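先写几句，不然又拖到下个月了。

上个月在Arnetti买的那瓶Plinier的鸢尾，总算认真喷了一个礼拜。50毫升的，店里没有小瓶，试管装也断了，咬咬牙拿下。付完钱出来手上还是那个味道，站在路口闻了半天，差点错过车。

开头其实不讨喜。胡萝卜，生的，带点泥，再加一点冷冰冰的金属感。第一次喷我皱眉头。大概十来分钟以后粉才出来，很干的粉，不是化妆包那种甜粉，更像旧书夹层里的纸灰。然后就一直这样，贴着皮肤，慢慢往下走。底下有一点点皮革，很薄，要凑很近。

留香嘛，早上七点喷，到下午开会还在。围巾上第二天还有。扩散一般，Leonie坐我对面说没闻到，走过来拿订书机的时候才问是不是换香了。这个距离我觉得正好。

对了，跟Mühlbauer那瓶老鸢尾比。很多人问。Mühlbauer的更圆，奶味重，冬天好用，但是我嫌它后面太甜，三个小时以后基本就是香草了。Plinier这瓶到最后都不甜。两瓶都有没必要，硬要留一瓶我留新的这个。

价钱：177欧。贵是真贵。同样的钱在Dreltis能买两瓶小的，还找零。不过Dreltis今年春天那几支我都不太行，那支无花果闻着像剪草机刚走过去，叶子味冲得很，Fahad倒是喜欢得不得了，已经用掉半瓶了。各人各鼻子。

天气也有关系。四月初冷的时候喷，泥土味明显，粉出得慢。后来有两天热起来了，开头那段几乎直接跳过去，粉味浮得很高，有点闷。所以夏天我可能会收起来，放抽屉里，别放浴室（说过好几遍了，还是有人来问为什么香水变色）。

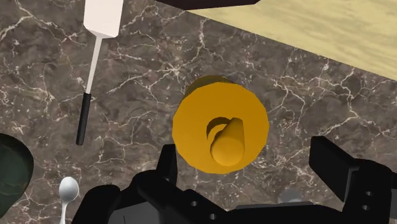
还有叠喷的事。试了三种，说结果：

跟柑橘叠，不行。佛手柑把前面那点土味洗掉了，剩下一个很普通的干净粉香，浪费。

跟檀香叠，可以，但是檀香要少，手腕上点一下就好。我第一次喷多了，整个人像个衣柜。

跟玫瑰叠，意外地好。玫瑰要选酸一点的，别选果酱那种。鸢尾的冷把玫瑰压住，闻起来像花茎折断的那一下。这个搭配我会继续用，下礼拜见客户就打算这么喷。

评论里Knut问有没有分装，没有，我自己就这一瓶，不拆。想试的去Arnetti柜台要试香纸，记得带回家放一晚上再闻，当场闻的那个开头真的作不得数。我就是差点被开头劝退的。也别一口气试五六支，到后面鼻子就木了，什么都是酒精味。

下一篇写香皂，Svenja寄来的12块我才拆了两块，先拆的那块马鞭草的洗手很舒服，就是化得快。剩下的慢慢来吧。要出门了，错别字回头在改。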